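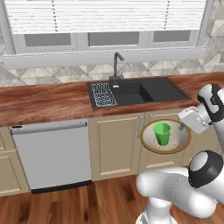 The simulated kitchen, with the gripper at the right rim of the plate and the green cup standing on it.

Since September I work on one small question: can a policy learn to move a plate without disturbing what stands on it? Fiona Dunbar wrote the first version at Atgate, and I took it over with 844 demonstrations, all in simulation.

Our first training treated the plate and the cup as one object. It looked fine in the loss curves, but in evaluation the cup fell in up to 30 trials of each batch. On Wednesday I changed two things. The policy now receives the tilt of the plate for the last 8 steps, and the penalty is on the acceleration of the cup, no longer on its position.

The arm became slower — Brenda Staniforth finds it too slow — but the cup stays upright much more often. The failures which remain come mostly from the first contact, when the finger pushes the rim before it closes.

I have not yet tried a heavier cup. The next runs start tonight on the Tully machine, with the friction of the plate changed at random.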